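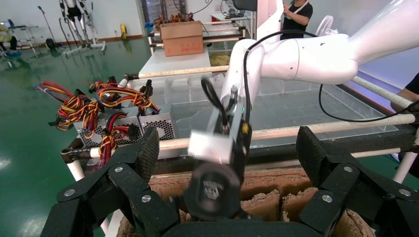
According to Xolani Kekana, the worst part of the old packing job was always the wrists, and he still rubs his left one when he talks about it. He spent years on the benches at Varkum, filling trays by hand, and he now looks after two of the robot stations that have taken over a good share of that work.

We met in the break room at six in the morning, which he swears is the best hour to get any sense out of him, and he had brought enough coffee for both of us (and, I suspect, for the whole early shift). I asked what he thought when he first heard the arms were coming.

"I thought, well, that's me finished," he said. "I went home and told my wife to hold off on the new stove. We'd had a meeting, and they told us no jobs would go, but you hear that and you think, sure, this month."

The jobs did stay, as it happens, all 37 of them on his floor, though hardly any look the way they did. A good shift at the benches used to mean 3,000 pieces through one pair of hands. Now Kekana spends his time setting up trays, teaching positions and working out why an arm that was perfectly happy yesterday has started missing by a hair.

"You learn to watch the fingers," he told me. "If the pads are worn, the part turns a little when it gets picked up, and then it won't sit right. I can spot that from across the room now – I couldn't have told you what a pad was two years ago."

The training took 5 weeks, and he is frank about how hard it was. He hadn't sat in a classroom since school, and the younger people from Jular, who ran the course, talked fast. He filled a notebook, then another one, and he still keeps both in his locker.

There are things he misses. The benches faced each other, and you could talk all day long, about football or somebody's daughter's wedding or nothing much at all. "Now I might go an hour without saying a word to anyone. I've asked if we can move two of the stations closer together. They're thinking about it."

He did buy the stove, by the way, in November.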